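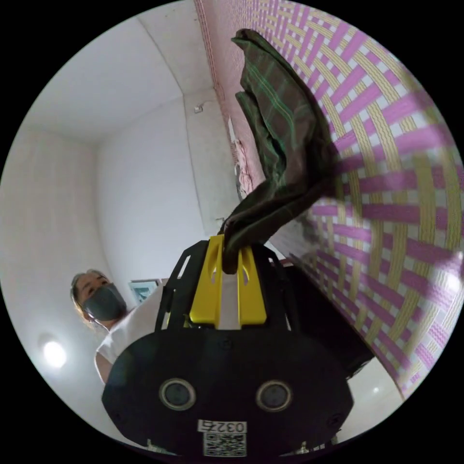 Communiqué de presse – Textile et maison

Tromport lance sa collecte de tissus à carreaux en novembre

Les placards débordent, et c'est une excellente nouvelle ! Tout le mois de novembre, l'atelier Pimwood ouvre ses portes à Tromport pour recueillir les tissus à carreaux dont les habitants ne se servent plus : torchons, nappes, chemises, coupons oubliés au fond d'une armoire. Le vert foncé quadrillé de fines rayures plus claires, grand classique des maisons de la région, est particulièrement attendu par les couturières (elles ont déjà des idées plein les tiroirs).

L'an dernier, la première édition avait permis de réunir 2643 pièces, triées puis transformées en sacs, en housses de coussin et en couvertures d'appoint. Cette année, Pimwood s'associe à la mercerie Hakala, qui fournit le fil et les boutons, et au dépôt Skaltton, où les étoffes seront stockées par teinte.

Pas besoin de repasser ! Un tissu froissé, tordu ou plié à la va-vite convient très bien, à condition d'être propre et sec. Les petits accrocs sont acceptés, les taches de peinture ou de graisse ne le sont pas.

Côté décor, l'atelier a choisi la couleur : motif tressé en diagonale, rose magenta et jaune-vert pâle, de quoi réveiller les verts les plus sombres. Les mêmes teintes reviendront sur les étiquettes cousues aux pièces terminées.

Chaque mercredi à 14 heures, une séance de tri et de pliage est ouverte à tous, dès 8 ans. On y apprend à reconnaître un coton d'un mélange, à couper dans le droit fil et à raccorder des carreaux, exercice plus amusant qu'il n'y paraît. L'entrée est libre, dans la limite des places disponibles.

Les 169 premiers déposants recevront une pochette cousue sur place.

Dépôt des tissus : atelier Pimwood, Tromport, aux heures d'ouverture.
Contact presse : atelier Pimwood, service communication.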